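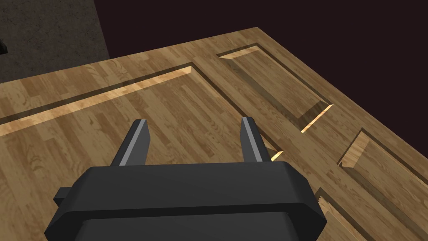 Bench notebook, September. Equipment planning for the door handling cell.

Spent the morning in the simulator and the afternoon on the spreadsheet, so this entry is half and half. The simulated part is the panel door with the parallel gripper coming down over it, jaws open. The spreadsheet part is what we'd have to buy to do the same thing on the floor with a real door.

Where we'd got to last time: the shop wants panelled interior doors lifted off a flat stack, turned, and set down on the sanding table without anyone putting their back out. The arm is already here and paid for. The gripper, the mount, the cabling, the guarding and the table are not. The whole lot has to come out of this year's small equipment line or wait until the next one opens.

Notes from the simulation first.

With the door lying flat there's nothing for a parallel gripper to close on in the middle of it. The recessed panels have bevelled grooves around them and it's tempting to treat those as a grip feature, but they slope, and the fingers are flat plates. Tried closing across a rail between two panels. The fingertips touch down on the bevels, the contact points wander as the jaws come in, and the rail slides out from between them as soon as there's any load. Changed the friction value twice and got two different answers, so I don't trust either one. Real wood with a coat of primer on it will be different again.

Gripping at the long edge works much better in the model. The jaws need to come in from the side, one finger over and one under, and for that the door has to be overhanging something or raised on battens. In the current model it sits flat with no clearance underneath. Need to add battens. Also need to decide how far in the fingers reach before they foul the first bevel, because the top finger wants to land on the flat of the stile and stay there.

The palm housing is the other problem. It's wide, and from the viewpoint behind the gripper it hides a good part of the door on approach. If we mount a camera on the wrist the way we drew it in winter, it will be looking at the back of the housing for the last part of the move, which is the part we care about. Options are an overhead camera on a post, or an offset bracket that pokes the wrist camera out to the side. The bracket is cheaper. The post is easier to calibrate and doesn't get knocked. I've priced both below.

The bevels are also going to be a nuisance for vision. In the render the sloped faces either light up pale or drop into shadow depending which way they face, and my edge finder locks onto the bright strip along a panel groove as often as it finds the door edge. The door edge against a dark background is fine. So the surface under the real stack should be dark and dull. Matte paint on the table, or rubber sheet. Rubber would help with slip too.

Now the money.

Gripper. Two candidates. The Radotix parallel unit is $1,905 with the standard fingers, shipping extra. It's electric, bolts to our flange with an adapter plate, and the stroke will take the thickest door on the list with room to spare. The Isaksson is pneumatic and cheaper on the quote, but once you add the valve, the regulator and a run of air line from the far side of the shop it isn't cheaper any more. We'd also be sharing air with the spray booth, and pressure sags when they're spraying. Leaning Radotix.

I did ask about a vacuum frame. On slab doors it would be the obvious choice. On panelled ones you'd have to place every cup on a flat and change the layout for each door pattern, and the flats on the narrow rails don't leave much room for a decent cup. Standon does a frame with sliding cups that would cover most patterns, but their quote was well past what this line will bear. Keep the quote on file. If the slab door work grows it's worth another look.

Fingers. Standard fingers are bare metal and will mark softwood. Allow $300 for a set of longer ones with replaceable urethane pads. We can machine the blanks here if the mill is free, and then it's only the pad material and a day of somebody's time. I'd sooner buy the first set and copy them once we know the length is right.

Camera and mount. The post version comes to $900 with the camera, lens, post and base plate. The offset bracket version saves the post and base plate but needs a high-flex cable down the arm, and those have a habit of failing at the elbow. Put the post in the budget. There's a spot beside the electrical cabinet that stays clear of the forklift path.

Guarding. This one is not settled. The enclosure from Jostis was quoted at $2,000 for three sides with one interlocked gate, leaving the fourth side against the wall. It assumes the floor is level to their tolerance, and I'm fairly sure ours isn't by the roller door. Somebody needs to put a straightedge on it before we order. The other approach is a floor scanner, which would leave the area open for the pallet jack. More money up front, less steel in the way. The safety review has to come first in either case, so I've carried the fence figure and marked it as provisional.

Table. Build it. We have enough box section on the rack for the frame. Battens across the top, rubber on the battens, and a hard stop at two edges so the door is squared up before the jaws close. The spacing of the battens depends on where the grip points end up, so hold off cutting until the next round of simulation.

Adding up what's firm or close to it: gripper 1,905, fingers 300, camera and post 900, guarding 2,000. That's $5,105 before freight and tax, and before anything for cable, connectors and the adapter plate. No labour in that figure. I'd want some contingency on top, and I'd rather ask for it now than go back for it in the middle of the install.

If the whole thing won't fit this year, the order I'd buy in is gripper, fingers, then camera. We can run the gripper at reduced speed in the old test cell, which already has a gate on it, and do the grip trials on offcut doors while the guarding gets sorted. The camera can wait if the hard stops on the table do their job, since a door that's always in the same place doesn't need finding. The guarding can't wait past the point where the arm moves to the production side.

One worry with one gripper on one edge: the door is long and it will droop and twist. The model has it as a rigid body so it shows none of that. A solid timber door held at the middle of its long edge also puts a fair moment on the wrist. Worked it out on paper with the heaviest door on the list and we're inside the arm's rating, but less comfortably than I'd like, and that's with the palm as short as the drawing says. If the adapter plate comes out thick we lose some of what's left. Check the plate drawing before signing anything.

The fallback is two grippers on a crossbar, which doubles the biggest line on the sheet and adds weight out at the end of the arm. Don't want to go there unless the trials say so. Another thought is to let the table tilt the door up on its edge and have the arm only steady it. More mechanism in the table, less asked of the gripper. Sketch is on the next page, not to scale.

Lead times as quoted: gripper is stock, fingers a few weeks, fence panels made to order. Camera is stock but the lens isn't.

To do

Put battens under the door in the model and rerun the edge grip from both long sides.
Try the approach with the palm rolled ninety degrees and see if the door edge stays in view.
Ask Radotix for the mass with the long fingers fitted, and whether the flange adapter is included.
Straightedge on the floor by the roller door.
Weigh the heaviest door properly. The number on the list came off a supplier sheet.
Get the scanner quote so there's something to set against the fence.
Book the safety review.

Spreadsheet is saved in the cell folder with the quotes behind it. Grey cells are guesses, white cells have paper to back them up. Please don't recolour them.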